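Defensive line rotation after the bye

Oseck_97
11/27/22
Film notes from the Villasska game. We kept the same four-man front on nearly every early down, and both ends were gone by the fourth quarter. The left end is lining up too wide - the guard and tackle get a free double team on the nose every time. I'd move him inside to a 4i and let the linebacker take the edge.

vanloonfan
Disagree. A 4i asks him to two-gap and he weighs nothing. He's a speed rusher. 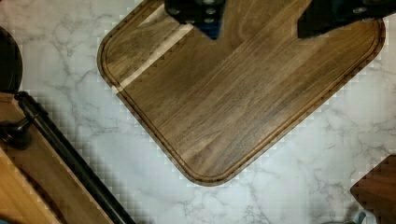
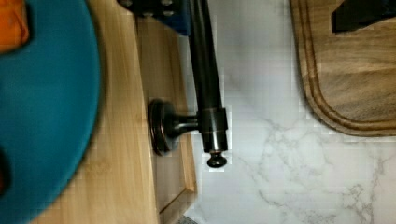
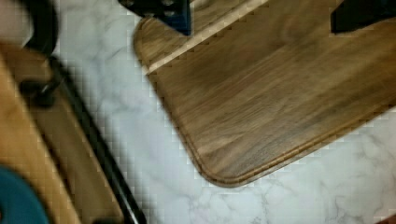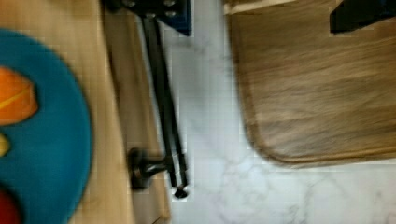

Anyway, the width isn't the issue. The nose plays too high. Fix his pad level and the double team stops moving him.

Halyna Savchuk
Pad level drops when you're tired. He played around 100 percent of the snaps against Rusent too. Rotate him out every third series.

Oseck_97
Rotate him with who? The backup hasn't played a snap since June camp.

vanloonfan
Then play him. I'd still leave the end at a wide 9 on third down.

Oseck_97
Third down, fine. First and second I want him inside.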